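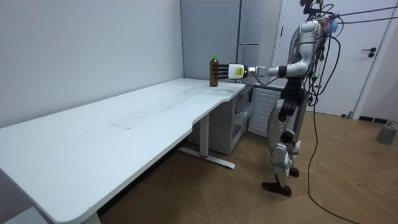

4. Setting up the placement test

Filed under: School Admin > New Term > Placement

By now you have a working Civmont account and a student list. This section turns the list into classes. Allow a full morning, and don't start it after lunch on arrivals day.

4.1 Import the student list

1. Export the list from your enrollment software as a CSV file. The Kinoshita campus export puts the family name first. Leave it that way.
2. Go to Students > Import and choose the file.
3. Match the columns. Civmont will guess, with confidence, that "Home Language" is a mailing address. Correct it.
4. Click Check before you click Import. The button next to it, Import Anyway, does what it says.

Note: A list can hold up to 1,133 students. If yours is longer, split it by intake month. The May intake is usually the short one.

4.2 Choose the test

5. Open Tests > Placement and pick Full (87 questions) or Short. Short has no listening part and tends to place quiet students too high and chatty ones too low.
6. Set the time limit. The default is "None," and there are students who will take you up on it.
7. Turn on kana support for complete beginners. Without it, the instructions for people who can't read Japanese are in Japanese.
8. Add the writing task if you have teachers free to grade it. Ask them first.

CAUTION: Changing the test after the first student has logged in erases every score so far. The warning for this is in gray type at the bottom of the page.

4.3 Set the level cutoffs

9. Go to Levels > Cutoffs. You will see one slider per level.
10. Start with the suggested values and move each slider by no more than 2 points at a time.
11. Press Preview to see class sizes. If one level has 31 students and the next has four, your cutoffs are wrong, or you have had an unusual recruiting year. 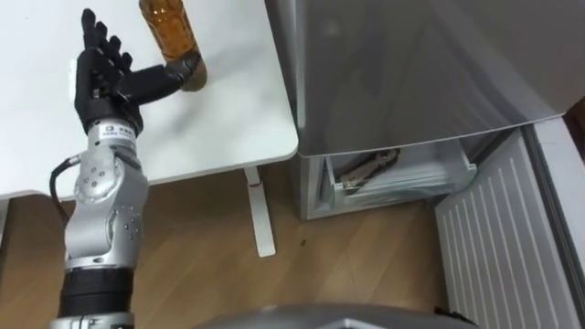
Sayaka Hattori adds that she leaves the top cutoff alone until the interviews are over, as the students who ask to be moved up on day one have often asked to be moved back down by the end of the week.

12. Click Lock Cutoffs. You can unlock them later, but the teachers all get an e-mail when you do, and they reply to it.

4.4 Send classes to the room planner

13. In Civmont, choose Share > Drekenthorpe and paste in your planner key.
14. Wait for the green check mark. A yellow one means the classes went over without their teachers.
15. In Drekenthorpe, confirm that no class is bigger than its room. The planner believes chairs can be stacked with people on them.

Note: Exchange students from Prurkidcombe arrive with their own level codes. Enter these by hand under Levels > Outside Codes. Error 183 means you have used a code that already belongs to someone else.
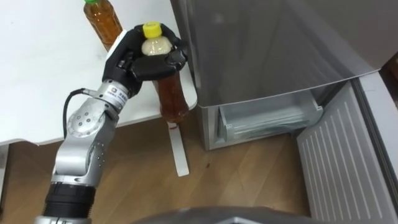 Bottle with a yellow cap, held upright near the table edge.

4.5 Before you publish

16. Print the class lists. On paper, please, for the day the Wi-Fi meets the new students.
17. Search the lists for anyone placed in two levels. Pick one.
18. Click Publish. Students see their class at once and will be at your desk shortly after.

If the lists look wrong, go back to 4.3. If they still look wrong, see Section 9, "Starting Over."

Related sections
- Section 3: Creating staff accounts
- Section 5: Level change requests
- Section 6: Absences and make-up lessons
- Section 9: Starting Over

Last revised 21/08/2023 | Contact the help desk | © Civmont School Tools | Back to top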